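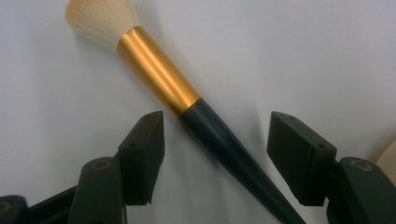
1 min read

Tremdale Powder Brush

Big, soft and cream at one end, very dark green at the other, with a gold-orange ferrule in between that's shinier than anything else in my bathroom. In poor light the handle passes for black, so please don't write in to say we sent the wrong colour.

The bristles come to a rounded dome, good for loose powder and for blush if you've a light hand. The handle tapers towards the end and has a satiny finish. It will still roll off the vanity given half a chance.

Length: 214 mm
Sold singly, or in a set of 2 with the Homine angled brush
Item no. 145

Care: wash in lukewarm water with a mild soap, squeeze, reshape and dry flat. Allow around 9 hours. Standing it upright in a mug while wet lets water into the ferrule, and the glue will sulk.

Returns accepted unused. We can tell.

Page looked after by Gizella Pintér, Usico
Updated 5/1/22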